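Home | Syllabus | Handouts | Lab Sign-up | Forum

Handout 4: Collecting demonstrations without losing your mind

OK, so last time we talked about what a policy is, and I promised we'd get our hands dirty. This handout goes with the lab, and I'd like you to read it before you come in, even if you only skim the second half on the way over (I know how it goes).

The short version: we're teaching a small arm to deal with a tumbler by showing it, over and over, and saving everything it sees and does while we show it. One recording from start to finish is an episode. Each group owes me 30 good episodes by the end of the unit. Good is the word to underline there!

Before you record anything

Sign out a station on the Stitow sheet and write down your group name, the task, and which starting layout you're using. Home the arm. Open the recorder (we're using Lirkon again this year, version 2, so ignore the old screenshots on the forum) and check that every camera view is live and that the joint readings change when you move something. Then put the object down and take your hand out of view before you hit start. I can't tell you how many episodes I've thrown out over the years because the first second is all knuckles, and the model happily learns that knuckles mean "go."

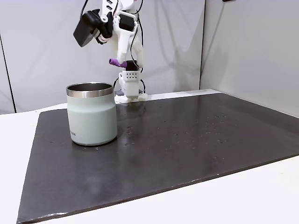 Dorottya Tóth wrote on the forum: "If we always start with the cup in the same spot our success rate looks amazing. Why would we make it harder on purpose?" Great question, and I'm going to answer it at some length because half the class was thinking it.

If the cup always starts in one place, the arm doesn't need to look at it. It can just replay the average of your motions and land in the right spot. You'll get a lovely number and a policy that falls apart when somebody bumps the mat. So we vary. For this unit there are 12 starting layouts on the sheet, and you should work through them in shuffled order. Please don't do all the easy left-side ones first and the awkward ones when you're tired, or your tired driving will be glued to the awkward layouts in the data and we won't be able to pull the two apart.

Some layouts are upright, and some have the tumbler on its side. The sideways ones are harder than they look. A round thing wants to roll when you nudge it, and you'll be tempted to sneak up on it very, very slowly. Try not to. Move at the speed you'd want the arm to move on its own, and if you need to stop and think, do your thinking before you press start. Long pauses in the middle of an episode are poison: the model sees a pile of frames where the right answer was "do nothing," and then at test time it freezes in the same place you did.

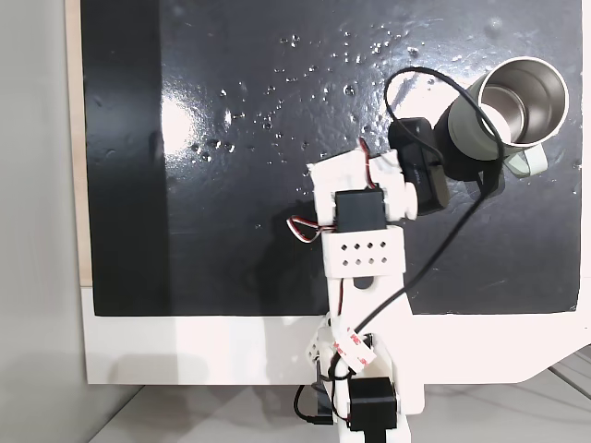 Hedlow, August

A few notes from the trial run, added after I went through the first batch. We kept 139 episodes from all the pilot groups, and I dropped roughly a fifth of what came in. Most of the drops were label problems, not driving problems. An episode marked "success" has to end in the finish state on your sheet, with the gripper clear of the object. Touching the cup is a touch. It isn't a success, however good it felt.

Failures: keep them! Mark them as failures and move on. Chenxi Song asked if a fumble followed by a recovery counts as a success, and yes, it does, and I'd love more of those. A policy trained only on perfect runs has no idea what to do once it's a little off course.

Also, shiny metal and glossy tabletops throw reflections, and those move when you move the lamp. Leave the lamp alone inside a session. Between sessions, change it all you want and write it in the notes column.

What to hand in

- your episodes folder, not zipped
- the layout sheet with the order you really used
- half a page on the layout that gave you the most trouble, and what you think the model will do with it

Upload to the Tang drive before the next lab. If the upload stalls at the very end, leave it running and go get lunch.

Related handouts
Handout 3: What's in an observation?
Handout 5: Training your first policy
Lab notes: Camera placement and glare
Forum: My gripper readings are upside down

Questions? Post on the course forum | © Course staff | Back to top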